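Subject: Re: [drirar-users] How many demos before first training?
From: Siriporn Sukprasert
To: drirar-users

Hello all,

Thank you for the question, and sorry for my slow answer. I was away from the lab for the first part of November.

On the list it was written:

> We are starting with Drirar on a two-arm setup and want to teach a short
> table task, pick and pour type. Our supervisor wants a number for the plan.
> How many demonstrations did other people record before the first training
> made sense? And do you keep the bad ones? We have 4 operators but only one
> has done teleoperation before.

I can tell you what we did for the drinks task in the Prillow project. We recorded 97 episodes in total and used 69 of them for the first training. The other 28 were not all failures. In many of them the operator stopped for a long time in the middle to think, and the policy learned to stop in the same place. We saw this already in a small test before, so the second time we removed them early.

The task has one arm for the jigger and the glass, and the other arm for the ice. We asked the operators to always begin with the jigger arm and let the second arm wait near the bowl. When each person chose their own order, the data had two different habits mixed together and the first model could not decide between them. 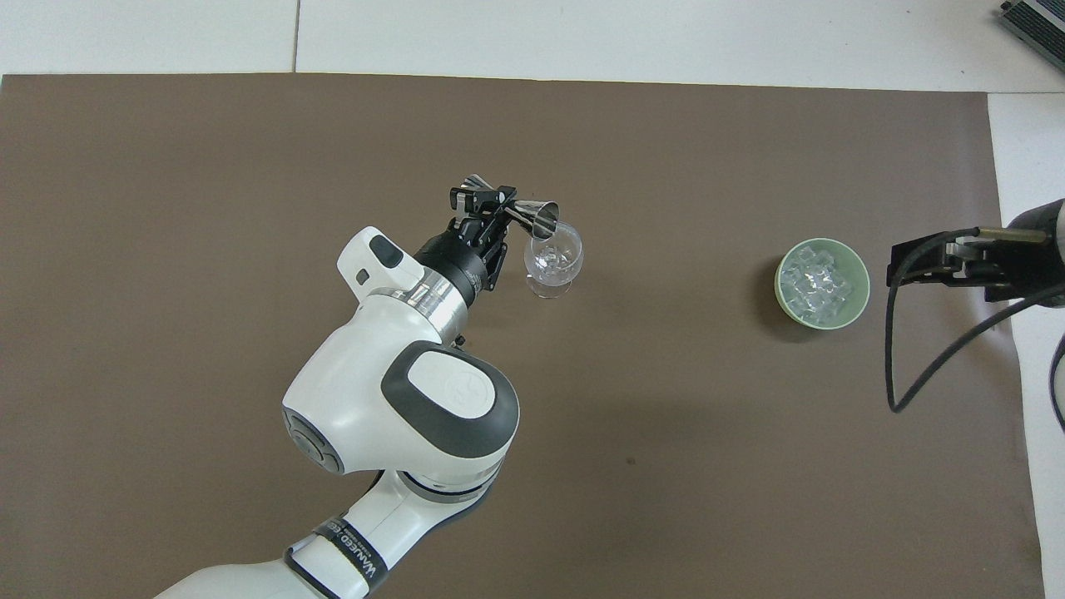
Then there is the question of how much to change between episodes. In the beginning we put the glass on the same place each time, with a small tape mark, and the results looked very good until we took the tape away. Now we move the glass and the bowl before each recording, according to a list which Ene prints for the operator. It is slow work but I recommend it. Please change also the amount of ice. A full bowl and a nearly empty bowl are different tasks for the gripper, and we had too few examples with the nearly empty one.

Transparent objects gave us the most trouble. With clear glass and clear ice, the reflections change when somebody switches on another lamp. We record now in both light settings and write the setting in the episode notes. If you forget this, it is very hard to find out later.

About your operators: I would let the three new people practice with no recording until they can finish the task without a pause. For us this took two afternoons per person. Their practice episodes can be saved in a separate folder, but please do not mix them in.

About the bad ones, yes, we keep them, with the label "fail" and one line of reason. An episode where the jigger touches the rim and the operator corrects it is not a fail for us. We keep it in the training set. I know that the Flirnness group removes these, so maybe they can write why.

One question from my side. After the update our export stops at episode 65 with a timestamp error on the second arm only. Does somebody else see this? The first arm exports without problem.

Best regards,
Siriporn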